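From: Sunita Mbeki
Date: Tue 19 October
Subject: Re: [grippers] finger choice for thin rims, two-arm cell

Yao-tsung Yip wrote:
> We are on the stock parallel fingers and drop thin
> dinnerware when the wrist rolls past horizontal. Is it
> worth changing fingers first, or the force settings?
> Controller is the Skasamon, firmware 1853.

Force settings first. We have been comparing the Peltitz tapered fingers against the Lusar flat set on the same two arms, and most of our early drops went away once the closing force was limited per arm. The shared limit in the controller defaults to the higher of the two values, so one arm was always squeezing too hard and skating off the rim.

Our task is plates and a translucent pink tub. The plates differ in color, and some have a patterned border, so the vision side gets some variety as well.

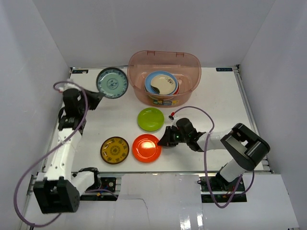 Rim grasps on a plate lying flat are the hard case. The fingertip has to get under the edge without pushing the plate along the table, and a descent error of 2 mm is enough to miss. We approach from the side at 50 mm/s and slow to 6 mm/s for the last part. Faster than that and the Lusar fingers shove the plate before they close. The tapered ones are more forgiving – not by much on our tabletop.

Stacked plates are a different problem. The rim is easier to reach, but a tilted grasp can bring the neighbor along, and the force reading alone won't tell you which case you have. We log gripper opening at contact and compare it to a single-rim value for each plate.

One caution on cabling. Check the hose slack at full wrist roll before you blame the fingers. A taut hose adds a side load that looks just like slip in the log.

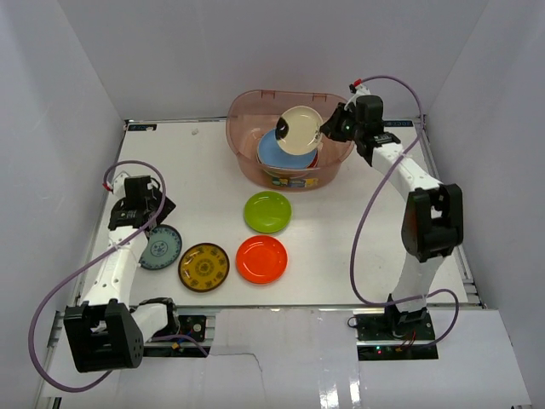
Guadalupe Sandoval disagrees with me on the order: fingers first, then force, on the grounds that any limit tuned on stock fingers has to be tuned again after the swap. Fair enough if you already know you are going to swap. With a setup you may keep, I would still start with the limit, as it costs an afternoon and no parts.

I can send the per-arm config to the list if anyone wants it.

Sunita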